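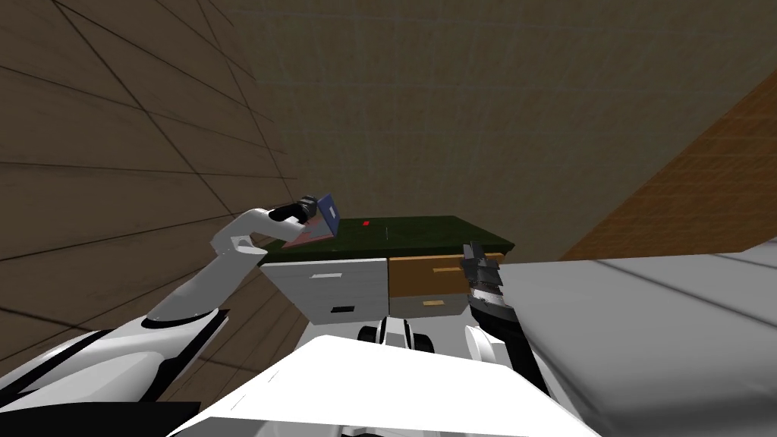

Llevo casi un mes usando Lillura como planificador de movimientos para robots de dos brazos, y ya tocaba escribir algo más largo que los mensajitos que voy soltando por ahí. Resumen para los que tenéis prisa: me gusta bastante, me ha hecho perder dos tardes enteras con la instalación y la documentación necesita cariño. Venía de Sokano, que planifica cada brazo por su cuenta y luego te deja a ti el marrón de que no se den un codazo. Lillura los trata como un solo sistema, y eso en una tarea como la mía (coger una caja plana y llevarla por encima del escritorio de tablero verde) se agradece muchísimo. El brazo izquierdo va con la caja agarrada e inclinada por el borde del fondo, el derecho tiene la pinza abierta y vacía junto al otro extremo del mueble, y el planificador tiene en cuenta los dos a la vez. ¡Y sin escribir yo ni una restricción a mano!

Publicado el 2022-04-17 por Ataahua McPhee

Vamos con lo bueno. La configuración es un solo fichero de texto donde declaras brazos, límites y obstáculos, y se lee casi como una receta. Si cambias un valor, el planificador lo recoge sin reiniciar el simulador, cosa que en Sokano yo echaba de menos a diario. También trae un visor de trayectorias con una barra de tiempo que puedes arrastrar adelante y atrás (parece una tontería hasta que llevas una hora buscando en qué instante se te va una muñeca).

Para darle caña preparé una tanda de 2,000 peticiones con posiciones de salida aleatorias. Con los valores de fábrica me resolvió 1,384 al primer intento. No es para tirar cohetes, pero es que los valores de fábrica son muy conservadores: el margen con los obstáculos viene altísimo y cerca de los cajones se rinde enseguida. Bajé el margen, subí el tiempo máximo de búsqueda y la cosa mejoró a ojos vistas, aunque no repetí la tanda completa, así que no os doy cifra.

La percepción es otra historia. Lillura trae un módulo para estimar la pose de los objetos y funciona decentemente con cosas de caras planas y colores distintos. Con superficies repetitivas se me atraganta. En cuanto la cámara de la muñeca se queda mirando a los azulejos, empieza a emparejar juntas con juntas y la pose estimada pega unos saltos que dan miedo.
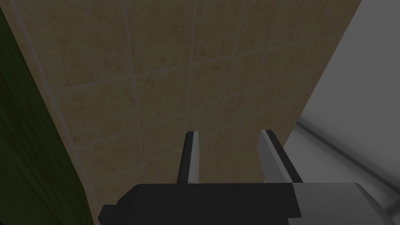

La pinza vacía contra la pared de azulejos, el tipo de vista que peor lleva el estimador.

Lo que me ha funcionado es desactivar la corrección visual cuando no hay ningún objeto en la lista de seguimiento y fiarme solo de la cinemática. Hay una opción para eso, pero está escondida en un apéndice y tiene un nombre que no adivinaría ni quien la programó. Por cierto, subid también el umbral de confianza, que el que viene puesto se lo traga todo.

Y ahora las quejas. La instalación tira de una versión concreta de Oden para las colisiones, y si tienes otra más nueva te compila tan ricamente y luego peta al cargar la primera malla. El mensaje de error tiene 19 líneas y en ninguna aparece la palabra Oden. Me salvó una respuesta en el foro. Los ejemplos, además, son casi todos de un solo brazo, cuando lo interesante del programa es lo otro.

¿Lo recomiendo? Si trabajas con dos brazos en simulación, sí, pruébalo un fin de semana. Con un solo brazo yo me quedaría donde estás. En robot físico todavía no lo he puesto, y de latencias reales no voy a opinar. Para mayo han anunciado versión nueva con el estimador rehecho, ya os contaré.

Comentarios

Meinrad Pfister
Lo de Oden me pasó igual. Borra la caché de mallas después de cambiar de versión o seguirá petando.

Seraina Marti
¿Has probado a usarlo con el controlador de Wieser? A mí las trayectorias me salen con un tirón al final.

Ataahua McPhee
@Seraina no, uso el que trae de serie. Mira si tienes activado el remuestreo, a mí me daba tirones hasta que lo quité.

Roswitha Schnyder
¿Cómo se llama la opción del apéndice? Llevo un rato buscándola y nada.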